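Malabanan Lab Course – Session 14: Teleoperated Demonstrations
Notes by Tumaini Tanui

14.1 Work surface
Clear the gridded board before each take. Grid lines serve as the placement reference; note the square in the log. Keep fingers above the surface.
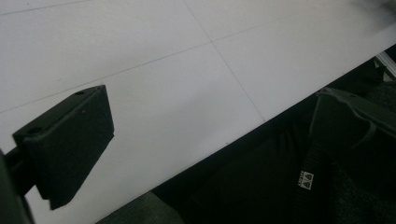
Fig. 1. Left finger over the bare board, wrist view.

14.2 Grasp
Approach the clear lower part from the side. Close until both fingers bear evenly, then hold for 700 ms. Do not lift by the upper container. The red balls must stay visible to the head camera.

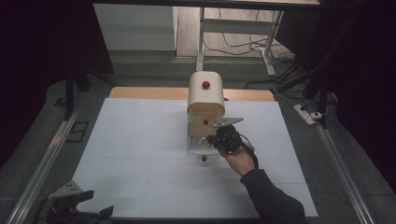 14.3 Wrist view check
Open the fingers fully and review the colour balance. Transparent walls are hard to segment – use the rim highlights.
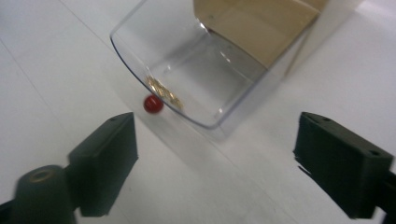

Fig. 2. Fingers open, clear container and red ball ahead.

14.4 Head view check
The container stands upright near the middle of the board, with one gripper parked at the left corner. 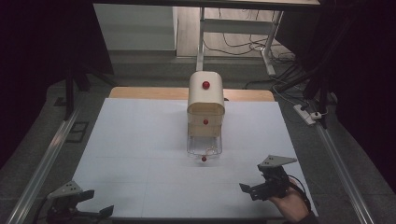

14.5 Submission
Each group submits 100 takes by the end of September. Label files by group and take number.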